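The Pink Cup and Other Small Matters
Posted in Home & Kitchen, March

I have been meaning to write about cups for a good while, and this morning, before the kettle had even finished grumbling, I decided it was time.

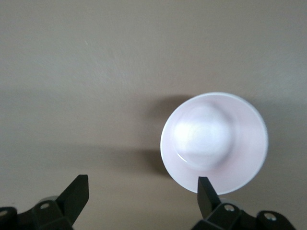
Marjoram Kitchen wrote under my last post that a cup without a handle is only a bowl with ambitions, and that she would no more drink her coffee from one than from a flower vase. I have thought about that remark more than is good for me. I even repeated it over supper, where it got a bigger laugh than anything I have said myself since Christmas.

She has a point, you know. I grew up in a house of mugs, great heavy things with handles you could get your whole hand through, and for years I would have told you that a plain cup belonged in a restaurant or a bathroom. What changed my mind was a rainy week in Jorumholm. The cottage we rented had a kitchen the size of a closet and no mugs whatsoever, only a row of little plain cups on a shelf over the sink. I complained the first morning. By the third I was holding mine in both hands at the window and letting my toast go cold, and on the drive home I was already wondering where I would put some of my own.

So now I have a small collection, and the pale pinkish-white one is the one I reach for. It's so plain! No pattern, no lettering, nothing to get tired of. The color changes its mind all day long, too. In the early morning it goes nearly white at the bottom, and by four in the afternoon the inside has turned a soft pink that makes me think of the powder my grandmother kept on her dresser (she would have wanted a saucer with it, and a doily under the saucer).

I bought it at Tillness, the secondhand place on the corner by the old bank, where I had gone in for a lampshade. I paid $2 for it. I did not get the lampshade, and the bedroom still has a bare bulb, which has been mentioned to me.

Having a new favorite meant having to face the cupboard. You may remember that cupboard from the winter, when I promised to sort it out and then wrote three posts about soup. Well, I finally took everything down and spread it over the counter, and when the counter was full I used the top of the washer. There were 51 cups and mugs in there. Fifty-one, for a household of two! I had souvenir mugs from towns I only drove through, and a whole set from my Burnell Street apartment that had gone gray inside from years of strong tea.

I let the tea-stained ones soak in warm water with baking soda while I wiped down the shelves. A paste of the same thing on a soft cloth took care of the rings that were left, and I'll admit I got rather carried away and did the teapot and the sugar bowl as well. Then I went through the lot slowly, picking each one up and asking whether I would be glad to find it in my hand at seven in the morning. A surprising number failed. Those are in a box in the hall, wrapped in newspaper, and they have been in the hall for nine days now.

The everyday ones live on the bottom shelf, where I can reach them half asleep. I don't stack the thin ones anymore – I chipped a lovely green one that way, and I still feel bad about it. The big mugs went up top for company, or for soup, or for whenever Marjoram Kitchen comes through town and needs something to hang on to.

As for hot coffee in a cup with no handle, I fill it a little lower than I would a mug and wait a few minutes before picking it up. I'm told this is called patience. For tea in the evening it suits me perfectly, and for a spoonful of ice cream when there is only a spoonful left in the carton, I can't think of anything nicer.

Next time I want to tell you about the shelf paper, a roll of yellow gingham I have been saving since the Ostrowski hardware store closed. I may have measured wrong.

Print this post
E-mail this post to a friend

Recent posts
Soup Again, With Barley
What I Brought Home From Jorumholm
The Drawer Where the String Lives
A Kind Word for Baking Soda
Still No Lampshade

This site uses cookies to remember your preferences. By continuing to read, you agree to their use.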